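Über uns

Prumitz
Gebrauchte Eingabegeräte, Kabel, Kleinkram für den Schreibtisch

Stand: 2025-06-12

Wer wir sind

Kleiner Laden, Hinterhof, zweite Tür links. Angefangen haben wir mit Tastaturen, dann kamen Mäuse dazu, dann Kabel, dann alles was so in Schubladen liegt wenn ein Büro auszieht. Heute sind wir zu fünft, davon 2 in Teilzeit. Werkstatt und Lager in einem Raum, Büro daneben, Küche leider auch.

Den Namen haben wir vom Vormieter übernommen. Stand schon am Briefkasten.

Was wir machen

Wir kaufen Restposten und Altbestände von Firmen, Schulen, Praxen. Prüfen, sauber machen, ordentlich verpacken, weiterverkaufen. Keine Rechner, keine Monitore, keine Drucker (bitte wirklich keine Drucker). Nur was auf den Tisch passt und ein Kabel hat.

Ja, Kabel. Funkmäuse nehmen wir nur in Ausnahmefällen. Fehlender Empfänger, ausgelaufene Batterie, Deckel weg, das Übliche. Eine Kabelmaus steckt man ein und sieht was los ist.

Wie das bei uns abläuft

Ware kommt an, meist in Kisten, meist durcheinander. Erst mal auf den Tisch damit. Grob sortieren: Mäuse, Tastaturen, Rest. Dann jedes Teil einzeln anschließen. Linke Taste, rechte Taste, Rad rauf, Rad runter, Rad drücken. Zeiger darf nicht springen. Kabel einmal durch die Finger ziehen, vor allem vorne am Knickschutz, da brechen sie zuerst. Wenn was wackelt kommt es in die Bastelkiste.

Danach putzen. Gehäuse feucht abwischen, Fugen mit dem Pinsel, Gleitfüße anschauen, notfalls neue drunter. Aufkleber vom Vorbesitzer ab, Inventarnummern sowieso. Herstellerlogos bleiben drauf, auch wenn sie hier keiner kennt. Wir haben öfter mal Marken aus Asien dabei, bei denen wir selber erst nachschauen müssen was draufsteht. Gerade die werden gern gekauft, es gibt Sammler für sowas.

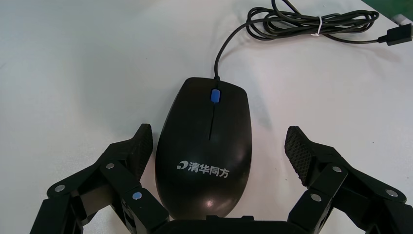
Zum Schluss das Kabel. In Schlaufen legen, nicht um die Maus wickeln! In der Mitte zusammenfassen, Drahtbinder drum, fertig. Klingt pingelig, macht aber viel aus. Wer schon mal eine Kiste mit losen Kabeln aufgemacht hat weiß wovon wir reden. Gummibänder benutzen wir nicht mehr, die kleben nach einem Sommer im Lager am Mantel fest. Drahtbinder kaufen wir im Karton zu 2000 Stück und heben die gebrauchten trotzdem auf.

Dann Tüte, Etikett, Regal. Auf dem Etikett steht Anschluss, Zustand, Regalfach. Zustand geben wir in 3 Stufen an: wie neu, gebraucht, sichtbar gebraucht. Glänzende Stellen vom vielen Anfassen sind bei uns "gebraucht", Kratzer die man fühlt sind "sichtbar gebraucht".

Für wen

Viele Schulen. Computerraum, Klassensatz, alles möglichst gleich, schwarz, unkaputtbar. Dann Leute mit alten Rechnern die noch genau den einen Anschluss brauchen. Vereine, Bibliotheken. Und Privatleute, die am Küchentisch arbeiten und einfach eine normale Maus wollen.

Abgeben lohnt sich bei uns ab einer Kiste. Einzelstücke könnt ihr vorbeibringen, Geld gibts dafür meistens keins, aber einen Kaffee.

Mit wem wir arbeiten

Erraji holt größere Posten für uns ab und bringt sie auf Palette. Mit Cultov teilen wir uns das Außenlager, deshalb bitte nie direkt dorthin liefern ohne vorher anzurufen. Was wirklich hin ist geht an einen Verwerter im Gewerbegebiet, sortiert nach Kabel, Kunststoff und Platinen.

Seit Mai gibt es außerdem den Basteltisch. Da liegt die Bastelkiste offen, man kann sich Räder, Taster und Kabelstücke raussuchen und gleich vor Ort löten. Lötkolben sind da, Zinn auch, Brille bitte aufsetzen. Blaue Mausräder sind immer schnell weg, keine Ahnung warum.

Was noch

Öffnungszeiten siehe Startseite. Telefon ist vormittags besetzt, nachmittags eher Glückssache, Mail geht immer. Parken im Hof nur zum Ausladen, der Nachbar braucht die Einfahrt. Rechnung mit ausgewiesener Mehrwertsteuer auf Wunsch, bitte vorher sagen und nicht ertst wenn alles eingepackt ist.

Rückgabe problemlos, solange das Teil noch so ausieht wie bei der Abholung. Kabel muss nicht wieder schön gelegt sein. Freuen würden wir uns schon.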